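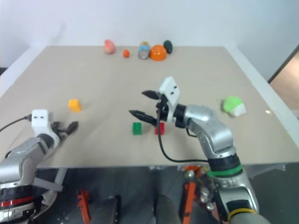
Grerkcombe 退货分拣区的双臂练习台，右臂夹爪停在红色方块上方

Tavano 公司 Grerkcombe 仓库员工沟通会纪要
议题：退货分拣区引入双臂设备后的岗位与班次安排
日期：6/2/22
地点：2号会议室
主持：Shamim Dhanial（运营部）
出席：退货组早班、晚班同事，包装组代表，维修组，人事部，Wuyts 驻场工程师，共16人
请假：采购部（意见已书面转交主持人）
记录：退货组文员

一、开场

Shamim 先感谢大家下了班还愿意留下来，尤其是早班的几位同事，站了一整天，本来该回家吃饭的。她说茶水和包子放在门边，谁饿了随时去拿，不用等休息时间，也不用不好意思。她接着讲，上一次沟通会开得有点赶，好些问题说到一半就散了，散会以后走廊里反倒聊得更热闹，所以今天不设结束时间，能谈多少谈多少，谈不完的写进纪要，下回接着谈。

上次会议纪要经大家过目，晚班组长提出一处更正：原文写“晚班同意调整休息时间”，准确的说法是“晚班同意试行调整休息时间”。与会人员无异议，照此修改。

二、练习台进展

Wuyts 的驻场工程师介绍了练习台的情况。台面上放的都是小件，有小方块、小球、一个倒扣的橙色碗、一个躺着的小罐子，还有一个像西兰花又像小树的绿白色物件。有同事问，我们退回来的货里又没有这些东西，拿它们练什么呢？工程师解释说，真正的退货有大有小，有圆有扁，有的一碰就滚，先拿形状差别大的小东西练抓取，摆错了也不心疼，等动作稳当了再换成真正的退货商品。他还说，罐子横放的时候和竖放的时候，夹爪要走的角度很不一样，碗倒扣着也比正放难夹，这些大家平时顺手就做了，换成机器就得一样一样地教。

早班一位老同事听到这里很有感触，说她带新人的时候也是这么教的，先拿结实的东西上手，再碰玻璃杯。她主动提出，可以把退货组平时最头疼的几类东西列个单子给工程师，比如标签贴在弧面上的瓶子、盒盖松了的拼图、套在塑料袋里还打了死结的毛绒玩具。工程师当场记了下来，并且说很希望有这样的单子，他自己坐在办公室里是想不出来的。

晚班同事问到速度。工程师答得很坦率，眼下还比不上熟手，而且遇到没见过的东西会停下来等人处理。他不愿意在会上承诺哪一天能赶上，Shamim 也表示管理层没有给他定这样的期限。

三、退货量与工作负担

Shamim 通报，上个月退货组经手的退货箱共1309箱，比前一个月多，加班也跟着多。她说自己去现场站过一个班，回家以后手腕酸了好几天，才真正明白大家说的“后半夜手不听使唤”是什么意思。她希望双臂设备先接过去的，就是这种重复伸手、翻转、放下的小件分拣，把验货、判断能不能再销售、和客服核对这些要动脑筋的活留给人做。

包装组代表提醒，小件分拣虽然累，可也是组里最容易上手的活，腰不好的同事、刚生完孩子回来的同事，往往都排在那个位置。要是这个位置全交给机器，这些同事往哪里去，得先想好。大家听了都点头，会上在这一点上谈得最久。

人事部回应说，这个问题提得很及时，原来的方案里确实没有写到。目前的想法是在练习台旁边设一个“看护岗”，坐着就能做，主要是补料、取走机器放弃的物件、在记录表上写明原因。早班组长觉得可行，不过她担心一整班只看着机器会闷得慌，人一闷就容易走神。经讨论，看护岗建议每班轮换，由愿意的人轮，身体原因需要固定岗位的同事优先照顾。人事部会按这个意思重写方案。

四、岗位和收入

有同事直接问：会不会裁人？会场安静了一会儿。Shamim 说她理解大家心里一直压着这句话，谢谢这位同事替大家问出来。她的答复是，本年度退货组不减员，这一点公司已经书面确认，文件会贴在更衣室门口的公告栏上，大家可以自己去看，也可以拍照带回家给家里人看。至于明年，她没有拿到确认，所以不能在会上随口许诺，但一有消息会先跟退货组讲，不会让大家从别处听说。

晚班一位同事说，他不怕学新东西，怕的是学了新东西工资还是老样子，责任倒多了一层，机器出了差错算谁的？维修组也有同样的疑问，说设备半夜停了，总是先打电话给他们，可他们谁也没有受过这套设备的培训。针对这两点，会上谈出以下意见：

看护岗的津贴由人事部提出标准，下次会议讨论，在标准定下来之前不强行排班。
设备分错的物件，按设备差错单独登记，不计入个人差错率。
夜间停机由 Wuyts 值班电话先行处理，维修组在完成培训之前只负责断电和围挡。

工程师补充，值班电话的号码会贴在控制柜上，字印大一点。晚班同事笑着说一定要大，老花眼的人不少。

五、安全

维修组说了几件现场看到的小事，都不算严重，但趁早讲好。一是机械臂末端有线缆垂到台前，靠近时要留意，推小车的同事经过时别挨得太近。二是有人习惯把水杯随手放在台角，请大家改一改，旁边会添一个放杯子的小架子。三是机械臂停着不动的时候，不等于已经断电，伸手取东西之前务必按规定先停机，看到指示灯变了再伸手。

早班一位同事说，她有一次看机械臂停了好半天，以为它“下班了”，差点就把手伸过去拿方块，幸亏旁边的人喊了一声。Shamim 很郑重地谢谢她肯说出来，并且再次说明，凡是这样差一点出事的情况，报上来都不追究，报得越早越好，写纸条、当面讲、托组长转告都行。

工程师答应在地面贴出站位线，线以内只有停机后才能进入。包装组问站位线会不会占到他们的推车通道，维修组会后去量一下再定。

六、培训安排

培训由 Skiltex 承担，计划8月开始，地点就在仓库培训室，占用工作时间，照常计薪。内容包括设备启停、取放受阻时的处理、记录表填写，另有一部分专门讲给维修组听。早班组长转达了几位同事的顾虑：教材如果全是英文，有的人看着就想打退堂鼓。人事部已经和 Skiltex 谈过，会有中文讲义，另外也请讲师多用实物讲，少念幻灯片。

晚班同事希望培训不要都排在上午，刚下夜班的人坐在教室里眼皮都抬不起来，学了也记不住。Shamim 表示同意，请人事部给晚班单独排一个下午的班次。

报名表放在组长处，不报名也不影响现在的岗位。有人问年纪大了还能不能报，Shamim 说当然能，她很盼着老同事来，分拣的窍门都在老同事手上呢。

七、员工意见箱

意见箱开箱以来收到100多条意见，由退货组文员抄录并分了类，多数和班次、噪音、更衣柜有关，和新设备有关的也不少。Shamim 挑了几条念给大家听。有一条问能不能给两只机械臂起名字，全场都笑了，早班当场提了好几个，谁也说服不了谁，决定在休息室贴一张纸，大家写上去再投票。有一条说希望练习台挪得离窗远一点，下午太阳照进来，做工的人和机器都看不清。工程师说反光的事他也留意到了，台面上有亮斑时会给识别添麻烦，他会去看看装遮光帘的可能。

还有一条没有署名，写的是：“我在这里做了很多年，手上的功夫是一件一件练出来的，看着它学，心里说不出的滋味。”念完以后大家都没有马上说话。包装组代表说，她也有这样的感觉，倒也谈不上讨厌那台机器，就是觉得自己多年的本事，忽然有人要来抄了。Shamim 说她没有办法用一句话安慰大家，但希望教机器的过程里，署上教的人的名字，哪几位同事提供了做法、改了哪一处，都在记录里写清楚，将来评级时作为依据。人事部认为可以操作，需要和工会再商量。

八、待办事项

退货组早班：整理难处理物件清单，交 Wuyts 工程师。
人事部：重写看护岗方案，包括轮换办法、优先照顾办法和津贴标准；与工会商议教学记录如何用于评级；安排晚班下午培训班次。
Wuyts：张贴值班电话，划站位线，查看遮光帘的安装条件。
维修组：量推车通道宽度，会同包装组确定站位线位置；添置水杯架。
运营部：张贴本年度不减员的书面确认；把采购部的书面意见附在本纪要后面一并传阅。
退货组文员：在休息室张贴起名用纸，设备差错登记表印好后分发各班。

九、其他

包装组提出胶带切割器又钝了，换过的那批用不了多久，请采购部考虑换回原来的牌子。晚班反映休息室微波炉转盘不转，饭只热一边，维修组答应去看。早班一位同事下个月退休，组里想凑份子给她办个小聚会，愿意参加的找早班组长登记，Shamim 说蛋糕由运营部出。

下次会议时间待晚班排班表出来后另行通知。剩下的包子请晚班同事带到休息室，给没能来开会的人留着。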